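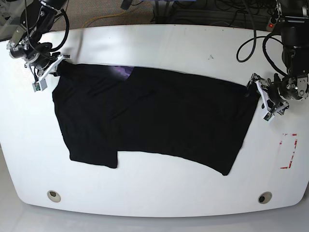
A black garment on a white table.

Charity bins are full and the clothes in them are getting worse

I sorted donations at an op shop one Wednesday a week until February, and I would like people to stop thinking of the charity bin as a kind of recycling. Most of what came through our back door had been bought cheaply, worn a handful of times and handed over with a clear conscience. On my last shift we opened 64 bags. We hung up enough to fill 6 racks and sent the remainder to the rag merchant or the skip.

The shop paid for that skip. People who drop off a stretched top with a stained collar are passing their rubbish bill to a charity, and I don't think many of them know it.

Sorin Ionescu, who ran our sorting room, kept a jumper from an old label called Bevent on a hook near the kettle. It had been darned at both elbows and it would still have sold. He used it to show new people what a decent seam looks like. We saw fewer of those every year. 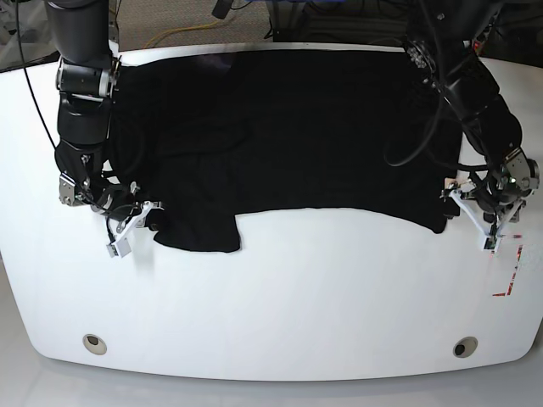
The usual answer is that shoppers should buy better. I half agree. A parent with three kids at school can't spend $90 on a plain top, and price is a poor guide anyway. I have paid good money for shirts that twisted at the side seams after four washes.

A label would help more. We put energy ratings on fridges and water ratings on washing machines. Clothing tells you the fibre and how to wash it, and nothing on how long it should last. Drita Radonjić, who does alterations two doors down from the shop, reckons a simple wash test would weed out the worst of it - shrinkage, pilling, colour loss, a number on the swing tag. I'd vote for that.

Councils could also put textile collection on the same footing as glass and paper, paid for by a small levy on new clothes. Ten cents a garment would hardly be noticed at the till.

Until then, check the bag before you drop it off. If you wouldn't give it to a friend, put it in your own bin.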